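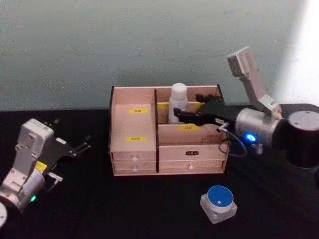 Boîte de rangement en bois clair, étiquette « 口红 » (rouge à lèvres) sur l'avant du casier de droite, flacon blanc à l'arrière.

Lundi, 9 h 20, atelier

Très contente de cette boîte ! Je cherchais depuis des semaines un petit meuble de table qui ne soit ni un bloc de tiroirs tout bête ni un présentoir où tout se renverse, et celui-ci mélange les deux : casiers ouverts en haut, tiroirs en bas, deux étroits à gauche et deux larges à droite. Chaiwat Chantharasri l'a montée vendredi soir pour le projet Pastside, 2 heures sans notice lisible, et les tiroirs coulissent bien. Bravo à lui.

Ce que j'aime surtout, c'est la cloison sombre au milieu. Sur le bois pâle elle se voit de loin et on comprend tout de suite qu'il y a un côté gauche et un côté droit – pour un objet qu'on utilise mal réveillé le matin, c'est précieux. Les chants foncés des panneaux aident aussi, je voudrais garder ça dans notre version.

Étiquettes : les jaunes se repèrent très bien sur le bois. Celle des rouges à lèvres est à sa place, sur l'avant du casier, on la lit sans se pencher. Par contre celle du fond, à droite, passe en partie derrière le flacon dès qu'on le range dans la case arrière. À remonter ou à supprimer, je penche pour supprimer. La petite étiquette noire du tiroir large du haut est plus chic mais beaucoup plus discrète, essayer la même en jaune pour comparer.

Hauteur : le flacon blanc dépasse un peu du bord arrière. Ça ne me gêne pas du tout, on attrape le bouchon plus facilement ! Munro préférerait que tout soit caché, on en reparle. Si on rehausse le dos, je ne veux pas plus de 20 mm, sinon le casier devient un puits.

Boutons : petits, blancs, ronds, adorables. Vérifier qu'on les saisit bien avec des mains pleines de crème (test à faire avec le groupe Tilero, j'apporte la crème).

Côté cotes, j'avais 296 mm de large sur mon croquis et 243 mm de profondeur. À remesurer au réglet, mon croquis a pris le café.

À faire cette semaine :
– demander à Rondwood un échantillon de leur panneau le plus mince, teinte claire, chants foncés si possible
– refaire les étiquettes en français, même jaune, caractères plus gras
– essayer les pinceaux debout dans le grand casier de gauche, il est haut et étroit, je suis sûre que ça va être parfait
– poncer l'intérieur des tiroirs avant d'y mettre les cotons

Chaiwat, si tu passes avant moi, laisse le flacon dans la case arrière, je veux refaire l'essai de prise avec lui.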